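Bench Tips for the Pledeo Student Gripper Club

These are the housekeeping notes for the washroom task, collected over two seasons. New members should read them before their first Thursday session.

Set out the counter first
Put the cups, bottles and soap dish along the far rim and leave the middle of the basin clear. Grippers need room to come in from above. Lay spare items on the next sink over, well away from the drain.

Use a full bar of soap. Slivers slide out of the fingertips and end up on the floor. Between sessions, stand the bar on its edge in the dish to dry.

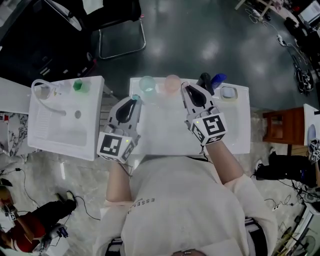
Two-handed practice at the middle sink, cups and bottles along the back rim.

Keep the marker cubes clean
Soap film on the black-and-white patterns ruins tracking. Wipe each face with a barely damp microfiber cloth, then a dry one. No glass cleaner and no paper towels, which scratch the print. If a corner starts to lift, replace the whole sticker. Spares are in the Wallberg drawer.

Cables
Check that the thin cable under each gripper hangs free before you start. Put it behind your wrist if it drags across the basin. Coil long cables in loops as wide as a dinner plate and tie them with cloth tape. Zip ties pinch.

Fingertips
Wash the colored tips in warm water with a drop of dish soap and let them air dry overnight. We change them after 200 grasps on the Grorum task, sooner if they feel slick.

Packing up
Wipe the rim and basin, then mop any drips near the power strips. Grippers go back in the Pappas case with the fingers open. Write the number of good runs on the sheet inside the lid. The best session so far is 49.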